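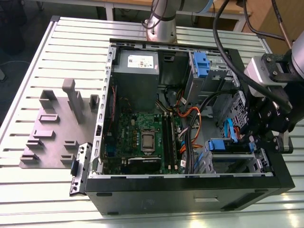
Case on its side, gripper over the drive cage, plate to the left.

Atov Drive Swap Kit, revision 2
For desktop towers with 3.5-inch drives in clip-in caddies
Made in Stemelham
In stock, see the notice first please

SAFETY NOTICE, October. Applies to revision 1 kits, serials up to and including 2639. If yours is one of these, stop using it for overhead moves until the hold spring is fitted. The spring is free. Details further down.

What's in the kit
Finger set, left and right, black
Mounting plates for the wrist
Fixture plate, grey, with the tall post
Hold spring and retaining clip (new in revision 2)
Bolts, hex key, printed setup sheet
Jaw check card

Not in the kit: arm, gripper body, table, towers. Cable ties also not included any more, people kept asking for longer ones so buy what suits.

What it does
Lets one arm take a drive out of an open tower, park it on the fixture plate and put one back in. Fingers are cut to close on the caddy and not on the bare drive. Works with the tower lying flat, side panel off, inside facing up. Doesn't do the side panel. Doesn't do screws. Power and data leads come off by hand before the arm starts, every time.

What went wrong with revision 1
Short version. The fingers could open on their own when power was cut.

Longer version. Revision 1 relied on the motor in the gripper to keep the jaws shut. With the cell running that's fine. Press the emergency stop, or lose the supply, and the motor goes slack. The brake on the arm holds the arm, nothing was holding the jaws. On a light part you'd probably never notice. A hard drive in a caddy is heavy enough to work its way out, and at Flunside one did. It came down corner first from above the case and onto a hand that had gone in to move a cable. Bruised knuckles, a dead drive, and a fair question about why a stop button makes something fall.

We got that wrong. The risk sheet had "part dropped" on it but only for drops during normal running. Stopping was written down as the safe state and we didn't test it with a part in the fingers. We do now.

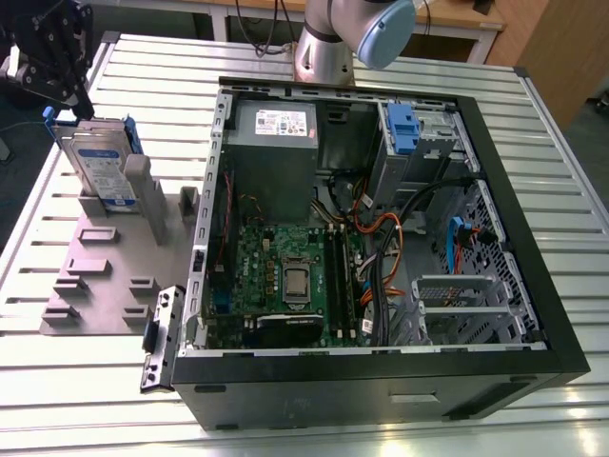 Yung-ching Lo wrote to us after the Flunside drop and we have permission to put it here: I pressed stop because the drive was coming in crooked. I thought everything would freeze. The arm froze and the drive didn't. Please say on the page that the button stops the arm and not gravity, the sheet we had made it sound like both.

So it's on the page. It's on the new setup sheet too, in bold, first side.

Which kits
174 kits went out as revision 1. Serial is on the underside of the fixture plate, and again on the inner face of the left finger mounting plate. If the two numbers don't match, someone has mixed sets, go by the finger one. The plate isn't the problem, it's the same in both revisions.

If you bought second hand, or the serial has rubbed off, look for the spring slot at the root of each finger. No slot means revision 1. Slot but no spring means revision 2 with a bit missing, ring us.

The fix
A hold spring across the two fingers, pushing them closed. The motor now works against the spring to open. Lose the power and the jaws stay on the caddy. Revision 1 fingers have no slot so we swap the whole finger set, you don't need to drill anything. Please don't drill anything.

Fitting
1. Take the part out of the jaws. Set the arm down low, clear of the tower.
2. Isolate the cell at the wall. Not the stop button, the wall.
3. Undo the 2 bolts on each finger. Keep hold of the finger as the second bolt comes out.
4. New fingers on, bolts in loose, square them up with the card, then tighten.
5. Spring across, clip over. You should hear it seat. Eye protection for this bit, it's a strong spring.
6. Power on, open and close a few times empty.
7. Do the stop test, below.

Stop test
Soft mat under the gripper. Scrap drive in a caddy. Close on it, lift a hand's width, press stop. Wait a full minute. The drive should not move. Then do it again pulling the supply. If it slips either time take the cell out of use and send us the finger set.
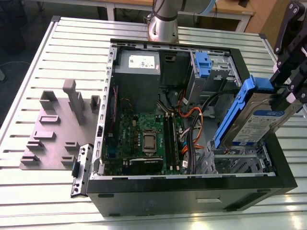
Do the test tilted as well as level. Flunside's drive was going in at an angle and that's where the old fingers were worst, all the weight ends up on one pad. Level tests passed here for months, which is how we missed it.

Pads are wear parts. We ran them for 2000 cycles on the bench before the grip dropped below what we're happy with, so change them at that number or sooner if they look shiny. Oil on the caddy will shorten that a lot.

Working round it, spring fitted or not
Keep hands out of the case while the arm is holding anything. Stop button pressed is not permission to reach in.
If a drive is stuck in the jaws after a stop, support it from below first, then open from the pendant.
Don't prise the fingers apart with a screwdriver. You'll mark the pads and the spring will close them on you.
Tie power and data leads back from the cage before you start. A snagged cable is what started the Flunside stop in the first place.
Closed shoes. Obvious but we were asked.

Gripper bodies
Fits Egilsson parallel bodies, standard bolt pattern. The spring needs a body that can open against it, so on the smaller Egilsson size you'll have to slow the opening speed. Setting is on the sheet, page two. Other makes, send us a drawing beofre ordering, we can't guess bolt patterns from a photo.

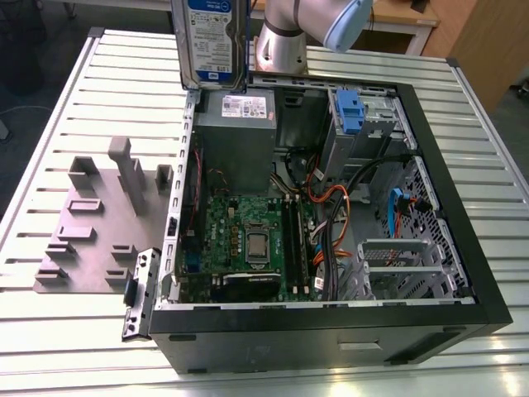
Can I keep using my revision 1 kit while I wait for the spring?
Only for moves where the drive stays on a surface or a finger's width above one, with a guard round the cell. No lifting over the case, no lifting over people's hands. If you can't set it up like that, park it.

Ordering the free finger set
Email with your serial, delivery address and which gripper body you have. Goes out the same day if you get it to us before 2 pm. Send the old fingers back in the same box, label's inside. We're cutting them up so they dont turn up on another arm somewhere.

Returns on revision 2 as normal, unused and with the clip still in its bag.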